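Handout 6: Grasping odd shapes (simulation weeks)

Prilwood Robotics Evening Course
March 30, 2026

Hello again everyone. These are my tidied-up notes from the board, with the bits I rushed through at the end put back in. If you missed the session, read this before you open the task folder, otherwise the settings won't make much sense.

Where we've got to

Back in January we were all picking up cubes, and the cubes were kind to us. A cube has flat sides, its weight sits in the middle, and two fingers can close on it from almost any direction. I got quite a few messages saying the grasping part felt solved! So now we move on to the Garkerine object set, which is a folder of 49 models with awkward outlines: tools, bits of plumbing, toys, a few things I still can't name. You'll be working inside the simulator for the whole of this block, and the real arm stays in its cupboard until the Nyitrai project starts.

Long objects

Most of our time went on long thin things, and I want to write this part out properly as it's where the marks are. When the fingers close near one end of a long object, nearly all of the weight is out beyond the grip. Hold it dead upright and the weight pushes straight down through the fingers, so you mostly need enough friction to stop it sliding. Tilt it even a little and you've made a lever. The turning force is the weight times the sideways distance from the fingers to the balance point, and that distance grows quickly as the tilt goes up (it's the sine of the angle, if you like that sort of thing, and if you don't, just plot it and look).

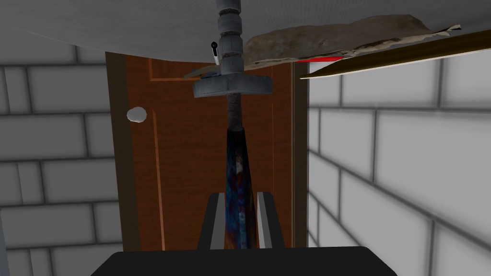
Fig. 1. The sword task: an upright grasp at the lower end, door behind.

A sword is a lovely nuisance for this. The blade is narrow, so the fingers don't have much to press on, and the crossguard is much wider than anything near it. In Fig. 1 the blade is the part between the fingers and everything else goes upwards from there, grip first, then the guard. You could also try closing on the wrapped grip, and I'd like you all to do that for comparison. Watch the guard when you do! It's very easy to plan a nice approach for the fingers and forget that the wide part needs room as well.

A word about the camera view

Several people asked why their planner did odd things near the door. Have a look at how much of it the gripper and the sword cover up. From this view the planner can't see what's behind the object it's holding, so it has to guess or remember. My advice is to save the room before you grasp and use that saved copy while you carry. Pidard (our planning library) has a setting for this called keep_scene, and it's off unless you turn it on.

Numbers for the exercise

Each run lasts 24 seconds of simulated time. The log writes one line per step, so a full run comes out at 1,932 lines, and if yours is shorter then something stopped early and you should find out what. Please don't send me the whole log. A plot of tilt against time is much nicer to read.

What to hand in

One plot for the blade grasp and one for the grip grasp, with the axes labelled (please, please label them).
Your finger force setting for each, and how you chose it.
A paragraph on which grasp you'd pick if you had to carry the sword through a doorway.

You can work in pairs, but write your own paragraph. If the simulator crashes when it loads the textures, turn shadows off and try again – that cured it on two of the older laptops. Next time we'll do handing an object from one gripper to another, so bring your force settings with you.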